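Questions About Your Table

Thank you for taking one of our tables home! We get a good many letters and calls in the first few weeks after a delivery, and most of them circle around the same handful of worries, so we've gathered the answers on one page. Have a read through, put the kettle on if you like, and if yours isn't among them, the number at the bottom goes straight to the workshop in Jarnstead.

Which tables does this page cover?

Everything in our pale range, meaning the Harms dining table, the smaller Harms desk, and the Drosta kitchen table, which is the one with the rounded corners and the drawer at the end. If you bought one of our darker oiled tables, the everyday cleaning advice still holds, but please skip the part about polish and call us first, as oil wants a different sort of looking after.

How should I clean it day to day?

A soft cloth, wrung out well in warm water with a drop of dish soap, is all it asks for. Wipe along the grain, go over it again with plain water, and then dry it with a kitchen towel. That last step is the one we all skip when there are plates to put away (we do it too), but a table that's dried after supper stays nice looking for years longer than one that's left to dry by itself.

What about spray cleaners and polish?

Please leave the glass cleaner, bleach and scouring powder under the sink. Waxy polishes won't hurt the top right away, but they build up into a cloudy film that catches every fingerprint in the house. If you've inherited a table with that film on it, a half-and-half mix of white vinegar and water will usually lift it. It may take two or three goes over an afternoon, so have the radio on.

Is a hot dish all right if it's only for a minute?

We'd really rather you used a trivet, even for that minute. A mug of coffee is fine on a coaster. A casserole straight from the oven is another matter altogether, and the pale ring it leaves is one of the few things we can't talk you through over the phone.

My toddler has drawn on it. Is it ruined?

Oh, almost certainly not! Washable marker comes up with soap and water. Crayon needs a little baking soda on a damp cloth, rubbed very gently. For ballpoint, put a little rubbing alcohol on a cotton ball, try it first on the underside or near a leg, and dab instead of scrubbing. Rinse it off as soon as the ink has gone.

How many people can sit at it?

The Harms dining table seats 6 comfortably, with elbows. It's 76 inches long, so you can squeeze in another pair at Thanksgiving if everybody's fond of one another. The Drosta seats 4, though the person at the drawer end will want to sit back a bit.

Will the color change?

A little, and mostly in the first year. Tables near a bright window mellow faster than ones in a hallway, and anything that never moves, a fruit bowl or a big lamp, can leave a lighter or darker patch where it stood. Shift things around every few weeks and take the runner off now and then. If you have a leaf, leave it out in the room with the table for the first while so the two grow up together. 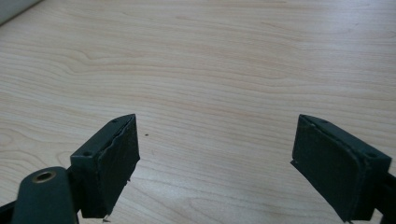

Which way should the grain run when I set the table in the room?

Whichever way pleases you, since it makes no difference to how the table wears. Most of our customers like the lines running toward the window, where the daylight falls along them and small marks don't show as much. In a narrow room, having them run the long way tends to make the whole place feel a bit roomier.

One leg wobbles. What have I done?

Very likely nothing at all. Floors are seldom as flat as they look, so try the table in another spot first. If it still rocks, tighten the bolts under the top with the small wrench that came in the envelope, a quarter turn at a time, going round all the legs and then round again.

I don't need mine any longer. Will you take it back?

We can't buy tables back, I'm sorry to say, but we do love to see them go on to another kitchen. The furniture Gemach in town lends and passes along good household pieces to families who are setting up a home, and we'll gladly put you in touch. Do keep the bolts together in a bag taped underneath the top.

When can I reach you?

The phone is answered until 4 most afternoons, and on Wednesday we're usually out on deliveries, so leave a message and we'll call you back the next morning.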